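# Xenos Hand-Held Gripper – Club and Classroom Set

Order code 3228. Supplied by Sovitz.

The Xenos set is for school clubs, college courses and competition teams who want students to teach a robot arm by showing it what to do. A student holds the gripper, does the job by hand, and the recording is used to train the arm afterwards. The set comes with the grippers, charging leads, printed markers and the Tusta recording software on a memory stick.

## What's in the box

- 3 hand-held grippers
- 5 pairs of spare finger pads
- 24 printed square markers
- Charging leads and a carry case
- Teacher's notes and student worksheets

The worksheets start with picking up and putting down a single object, then move on to clearing a table and handing things over to a partner. Most clubs will get through the first part in one term. Groups with some programming behind them can skip straight to the table tasks.
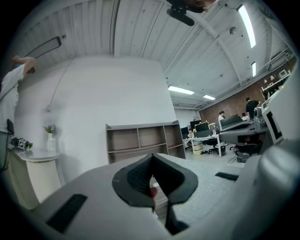
You don't need a special lab. An ordinary room with a table and steady lighting will do, and everyday things make better practice objects than foam blocks. Put the markers up before the first session and leave them where they are – moving one means setting up again from the start.

Allow around an hour for the first set-up. After that it is a matter of switching on, checking the markers are found and pressing record.

## Using it for a competition

The set covers everything needed for the table round of the Prurkommont student challenge. Teams must make their own recordings, and files saved from Tusta can be handed in as they are. Teams entering the open round will also need an arm, not included here.

## Care

Wipe the finger pads with a damp cloth and don't use solvent on them. Replace them in pairs. Charge the grippers fully before putting them away over the holidays.

## Ordering

Schools can order by email or on account. Spare pads and markers are sold separately, and sets bought before May can have the new Tusta version sent out free – please quote the number on the carry case.

Page last updated Jun 30, 2021.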